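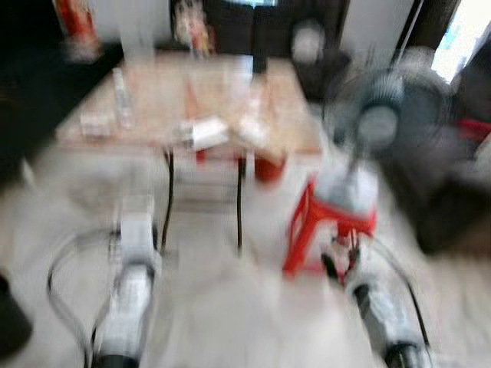
Two arms and a table.

# Akex charging log

Print | E-mail

I drive a used plug-in hybrid and I kept arguing with people about how often I really plug it in, so I started writing it down! Akex is the result: one CSV, 174 charging sessions, all typed in by me (sorry for the typos).

**Columns:** date, place, start %, end %, minutes, cost, notes

Places are home, work and the two garages I use downtown, Illier and Narier. Cost is blank for work because I don't pay there.

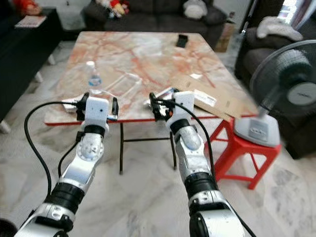 The percentages come off the dashboard, so they're whole numbers, and 11 rows have no end value because I drove off without looking. I left those in. Drop them if you're averaging anything.

Gas fill-ups live in a separate file, 20 rows, same date format. I still haven't decided what to do about March, when the home outlet kept tripping and I logged some sessions twice...

Use it however you like.

Last updated: Sunday, June 14, 2026

**Comments**

**voltmoth:** Is cost before or after the parking fee at Narier?

**Inthanon:** Would love outside temperature as a column, my range drops a ton in winter.

**voltmoth:** Seconding temperature!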